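3.2 Small labels and the pressing counts they reported

The charts are only part of how a record's life gets measured, and for small labels they are often the least useful part. What fascinated us from the start was the paper trail these labels left behind: pressing orders, hand-kept mail-order ledgers, notes on repress decisions, letters from distributors asking for one more box. Taken together, they let us follow a record from the plant to the listener in far more detail than any chart position could.

Our sample is built on the catalogs of two labels, Cosgrove and Trakuno, both of which released mostly guitar-based music on vinyl and cassette. Cosgrove kept a single ledger for its whole working life, with each release on its own page and each shipment on its own line. Trakuno was messier (one box held order slips, lyric sheets and a good many unpaid phone bills) but in some ways richer, as the people filling out the slips liked to write comments on them. "Third copy, wore out the other two" is not the kind of thing a sales database records, and we were delighted every time we found one!

The two catalogs produced 2,581 usable order records. We call a record usable when it names a release, gives a quantity and can be placed in a particular year. Orders that named only a band were kept in a separate file and are left out of the totals below. Exchanges were treated as a return plus a new order, so that a listener who swapped a cassette for the vinyl version shows up in both formats.

The first thing the records show is how steady the smallest releases were. A typical Cosgrove title had a first pressing of 1,000 copies, and we had expected most of those to leave the label in the first few weeks, with a long flat tail afterward. The ledger tells a livelier story. Orders came in bursts, and the bursts line up well with touring. A band would play a run of towns in May, and a few weeks later the mail orders would arrive from those same towns, sometimes for the new record but very often for the one before it. The back catalog was doing real work, and the label clearly knew it, as repress notes for older titles tend to appear just before a tour was booked.

Trakuno followed a different path. It pressed in smaller batches, up to 100 copies at a time, and went back to the plant whenever the shelf ran low. This cost more per copy, but it meant that the label almost never sat on unsold stock. It also gave each batch its own small differences in label color, insert and sleeve stock, which collectors later learned to tell apart. For our purposes those differences are a gift, because a surviving copy can often be matched to a batch, and a batch can be matched to a run of order slips.

Figure 4. 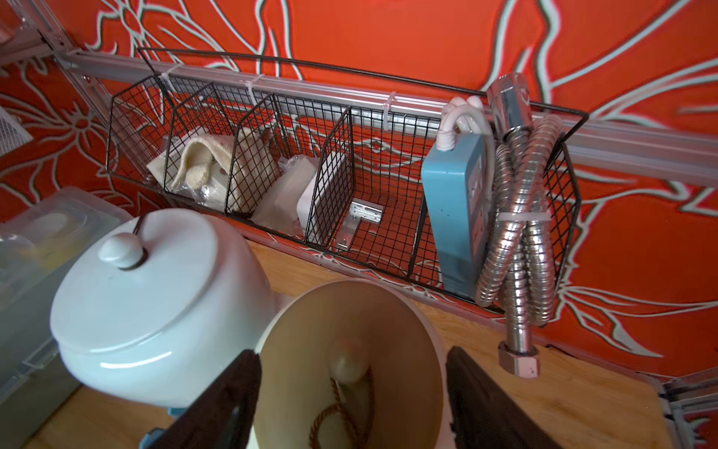

Matching copies to batches took longer than any other part of the work, and we think it was worth every hour. We compared the inserts first, then the runout markings, then the sleeves. Where all three agreed, the match was marked as firm. Where two agreed, it was marked as likely, and where only one could be read, the copy was set aside. In the end, 29 Trakuno releases had at least one firm match, enough to let us ask how far copies from a single batch had traveled.

They had traveled a long way. Copies from one batch turned up in the records of college radio stations, in a public library's lending collection and in the stock lists of Pundo, a mail-order distributor that handled dozens of labels of this size. Pundo's lists are a wonderful source in their own right. Each one prints a short comment beside every title, usually a sentence or less, and the comments change from one list to the next as the writer's opinion warms or cools. One cassette goes from "loud" to "very loud" to "our favorite tape of the year" over three lists, and its orders climb right along with the praise.

It would be easy to read this as proof that the comments drove the sales. We would be careful here. The writer at the distributor could see the orders coming in, and may have been praising what was already popular. The dates on the slips are not fine enough to settle which came first. What we can say is that the printed comment and the order count moved together more closely than chart placement and order count did, for both labels and in both formats.

Reissues raise a further question. Several titles from the two catalogs later came out again on Zumevport, with new mastering and extra tracks, and it is tempting to fold those sales into the totals for the originals. We chose to keep them apart. A reissue buyer may be hearing the record for the first time, long after the band stopped playing, and none of the touring patterns described above would apply. The reissue figures are also counted by shipment to stores, while the originals are counted by order from listeners, and adding the two would mix quite different measures.

Even so, the reissues tell us something useful about memory. The titles chosen for them were seldom the ones that sold best the first time. They were the ones with the most written comments on their order slips, the records people wanted to say something about. Section 3.3 takes up those comments in detail, beginning with the slips that mention a live show.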